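录音、纸箱和一份不太可信的家谱

二○二一年十一月，我又一次收到那种邮件，标题大意是“别让家人的故事就此消失”。发信的是一家叫 Bireo 的服务，每周给你家老人发一个问题，老人写几句回答，一年以后印成一本精装书。我没有退订，原因说起来不太光彩：我真的想过给我妈买一份。

先说清楚我的立场，免得后面被人骂冷血。我不反对记录家史。我外婆走的时候我二十出头，她那些关于码头和米铺的话我一句整的都没记住，现在能复述的全是二手货，是我妈和小姨转述的，两个人的版本还打架。所以遗憾我有，不比谁少。我怀疑的是另外一件事：把这种遗憾做成订阅，到底能换回来什么。

上个月我在 Shalini Awasthi 家里翻了她那本书。她给她父亲订了整整一年，书做得很体面，布面，烫金，照片印得也清楚。我从头读到尾，花了一个下午。读完以后我对她父亲的了解是这样的：他喜欢小时候的雨季，他认为教育很重要，他最感谢的人是他的妻子。

我把书还给她，说挺好的。她看了我一眼，说你是不是觉得没意思。

我说有一点。

她倒不生气。她说她爸写这些的时候像在填签证表，一个问题一段话，写完就去看板球。真正让她记住的是另一回，她在厨房切洋葱，她爸站在旁边等茶，突然讲起他年轻时候跟人合伙卖缝纫机，合伙人卷了货款跑了，他坐了两天火车去找，找到以后对方家里穷得只剩一张床，他就回来了。书里没有这件事。那一周的问题是“你的第一份工作教会了你什么”，他写的是“诚实和勤奋”。

我觉得这就是问题所在。你问一个老人家“什么教会了你什么”，他当然给你一个可以挂在墙上的答案。这些提问都是照着答案的样子设计的，恨不得连眼泪在哪里掉都标好了。我把 Bireo 网站上放出来的样题看了一遍，大部分是这个路数：你最自豪的时刻，你想对年轻的自己说的话，你希望后代如何记住你。我要是我妈，我也写诚实和勤奋。

后来我自己试着写了一套问题，写得很土。你小时候家里的酱油放在哪里。谁管钱。谁跟谁不说话，从什么时候开始的。冬天洗澡怎么洗。你第一次自己坐车去外地，车票是谁给你买的。你弄丢过什么贵的东西。

拿这套去问我妈，效果有好有坏。“谁管钱”这一条她讲了快一个小时，中间还站起来给小姨打了电话核实。“冬天洗澡怎么洗”她觉得我有毛病。“谁跟谁不说话”她直接拒绝回答，说人都不在了，讲这个干什么。我当时有点不甘心，后来想想，她不讲也算一种回答，至少让我知道那里有事。
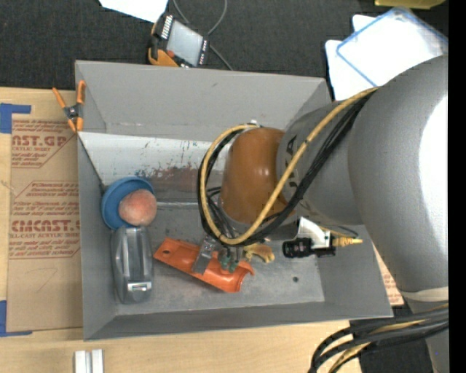 录音也是个麻烦。我用手机录，录完一听，前面三分之一是她在问我录了没有，中间夹着高压锅和楼下收废品的喇叭，她一说到要紧的地方就压低嗓子，好像手机会去告密。我听说过有人专门买领夹麦克风，我没买。我妈这个人，你往她领子上夹个东西，她能坐得跟上台领奖一样，一个字都不肯多说。

然后是转文字。我试了一个叫 Skumex 的软件，朋友推荐的，说方言也能认。我把一段录音丢进去，我妈说的是“你阿公那时候在盐仓做事”，出来的文字是“你公公那时候在延长做事”。整段都是这样，乍一看通顺，仔细一看全错。最可怕的就是这种通顺。要是出来一堆乱码，我自然会去对录音；它给我一段像模像样的话，我差点就存档了。再过三十年，我侄女翻出来，认认真真地写一篇《我的曾外祖父与延长》，谁去纠正她？

所以现在我还是自己听，自己打字，一分钟的录音要打好久。我承认这很笨。但笨有一个好处，你会反复听到同一句话，听到第四遍的时候会发现她那里顿了一下，或者前面说的是“他”，后面不知怎么变成了“他们”。有一处我听了好几天，她说搬家的时候“我们都哭了”，后来在另一段里又说她那时候在学校，没赶上搬家。我没去问她。我在文稿旁边记了一笔：两处说法不同。

说到说法不同，就要说到家谱网站了，这是我怨气最大的部分。

我大概在三月注册了其中一家，当时它搞活动，头一个月不要钱。进去以后它立刻告诉我，系统找到了 3106 条“可能相关”的记录。我那天晚上很激动，真的，觉得祖宗十八代要排着队来见我了。结果点开看，绝大部分是同姓，有的连姓都不同，只是拼音凑巧一样。有个人跟我曾祖父同名，生年差了四十几年，死在一个我家从来没人去过的地方，系统给的匹配度居然还不低。

更离谱的是别人建好的树。有一棵树把我外公挂在了一户姓 Teixeira 的人家下面。我不认识这家人，我外公也不认识。我顺着看过去，是有人把两个同名的人合并了，然后另外几棵树照抄了这一处，互相引用，看上去就有了好几个“来源”。我给建树的人写了信，很客气，附了外公身份证上的出生地。没有回音。过了一阵我再去看，抄的人又多了一个。

我由此养成了一个坏习惯，凡是看见别人兴高采烈说“我家追溯到了第 46 代”，我心里先打个折扣。也许是真的，世上有保存得很好的族谱，有一房一房抄下来的。但我也见过那种请人重修的谱，往上一接就接到某位名臣，中间缺的几代用“公讳不详”糊过去。名臣的后人要真有这么多，他老人家这辈子就不用上朝了。我自己家这边，往上数到曾祖父的父亲就断了，连名字都只剩一个小名，叫“阿满”。到底是姓阿满排行最小，还是他妈随口叫的，没有人知道。我宁可守着这个“阿满”。

讲到这里该替另一边说几句话，不然显得我光会挑刺。

Zuweira Asamoah 是我以前的同事，她给她祖母做过一回口述，什么工具都没用，就是带了一本练习簿，住过去一个礼拜，祖母讲什么她记什么。她给我看过复印件，字潦草得要命，有好些句子只有一半。可是读起来是有人的。有一页上面写着：“她说那条裙子是绿的。又说不是绿的。吃饭。又说是绿的。”我看到这里笑出声来，随后又有点难过，因为我外婆也是这样讲话的，一件事反反复复，讲到饭都凉了，而我那时候嫌她烦。

我问 Zuweira 为什么不整理一下，把裙子的颜色定下来。她说定下来干什么，又不是要去领那条裙子。

不过我也不打算把练习簿捧成什么灵丹妙药。她自己说，住到第四天祖母就烦了，说你怎么老是写，跟派出所似的。而且她祖母说的许多地名她不会拼，照着音写下来，后来怎么都查不到。这批东西到她孩子手里还有多大用处，她也没把握。

我对“传给后代”这个说法向来不太信。不少人花大力气做这件事，嘴上说是为了孩子，你去问问孩子。我侄女十四岁，我把外婆那张站在船边的照片给她看，她说哦，好看，然后问我家里无线网密码改成什么了。我不怪她。我十四岁的时候也一样，外婆就坐在对面剥豆子，我连头都没抬。要做就承认是为自己做的，因为自己到了某个年纪忽然心虚，想补课。补给谁看是另一回事。

钱的问题也提一下。扫描老照片，Middale 那边有一家店，外面招牌写得很便宜，进去才知道修复另算，去折痕另算，装盒子也另算。我拿了一袋照片去问，店里报价 3000，还很好心地建议我“上色”，说现在流行，黑白的年轻人不爱看。他给我看样张，一位老太太的棉袄被上成了粉紫色。我问他怎么知道是这个颜色，他说电脑算的。

电脑算的。我外婆那件棉袄我妈说是藏青，小姨说是黑的，她们姐妹俩为这个能吵一顿饭的工夫，电脑倒是知道。

我把照片拿回来了，自己用平板扫描仪慢慢扫，不上色，折痕也留着。有一张背面写着字，是铅笔，淡得快没了，我扫了正面又扫背面。写的是一个人名和“借三十元”。30 块在那时候不是小数目，借给谁、还了没有，全不晓得。我妈看了半天，说这笔迹不像外婆的，像她大舅。大舅是谁，又是另外一个纸箱的事了。

纸箱我也得抱怨一下。网上教人整理家史的文章，开口就让你买无酸盒、无酸纸、棉手套。我照着买了盒子，手套戴了一次就脱了，戴着手套翻薄纸，手上没感觉，差点撕坏一张粮票。后来就是洗干净手，擦干，慢慢翻。这条未必对，懂行的人尽管来说我。

另外，文件名这件事千万别偷懒。我头一批扫描全叫“未命名”，后面跟一个数字，等我扫到第三个信封的时候，前面哪张对哪张已经搞不清了，只好重来。现在我用铅笔在信封上写号，文件名跟着信封走，谁提供的、谁认出来的人，都记在一个表格里。表格里有一栏叫“谁说的”，我觉得这是整张表里最要紧的一栏。“左二是三姨婆”，这句话是我妈说的还是小姨说的，分量不一样。小姨认人有个毛病，凡是长得好看的都说是她自己。

那 Bireo 我最后订了没有？没有。不过我也没把那封邮件删掉。样题里有一条我后来偷用了，问的是“你小时候闻到什么味道会觉得到家了”。按我的脾气，这种问题一看就腻，可我妈听完想了想，说煤油，接着说不对，是煤油跟湿稻草，因为灶间漏雨，外公总拿稻草垫门口。这一段录音我转得特别仔细，漏雨的那个门口她前后讲了两次，方向不一样，一次朝东，一次朝着河。

河在哪边，我打算春节回去的时候自己走一趟看看。房子听说早拆了，河应该还在。小姨说河也填了，我妈说没填，只是改了道。两种说法我都先记在表格里。

有哪位跟家谱网站打过交道，成功让人把错挂的祖宗摘下来的，请在下面留个言，告诉我信是怎么写的。我那封太客气了。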